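Packing at Testimholm – a small gallery
by Berkay Bilgin
March

My family is moving house this month, and the relatives ask me often how it goes in the flat. The balcony room became our packing room. Please forgive my English, my cousins in Canada asked me to write in it. 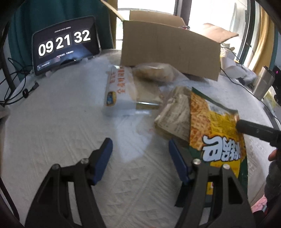

A brown box, the quilted table cover and the clock on the tablet, 09 21 32.

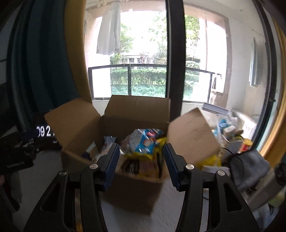
Another look at the packing, with a box on the tiles in front of the balcony door.

Testimholm, in March

We began with the small things in packets, because they are easy to put and easy to find again. In the second picture the box already has a clear bag with blue and white packaging, something yellow next to it and a brown printed box further down. To the right is the pile which is not sorted yet – the spiral notebook, the blue bag, the yellow and red canister. My mother wants the notebook to travel in her handbag, so it should stay out.

The quilted cover in the first picture will be packed last. It is our favourite one and my aunt in Zekberg asks about it every time she calls. We will fold it in two and lay it over the plates, which saves us some paper.

The teal curtain stays in the flat for the next tenants. I am a little sorry for this, the colour is very good in the afternoon. The mustard one goes with us to the new living room, if the rod has the correct length.

For the boxes we ordered from Öztürkmen, a shop near the station. The delivery cost 236 and they brought everything to the door. The moving company is Lerex, and their price was over 3,000, so we decided to carry the light things ourselves with my neighbour's car. It will be 2 trips, I think, if the weather is kind.

On the balcony there was still washing when I made the gallery. The white shirt is for the day when we give back the keys. More pictures will come from the new kitchen, after the cupboards are cleaned.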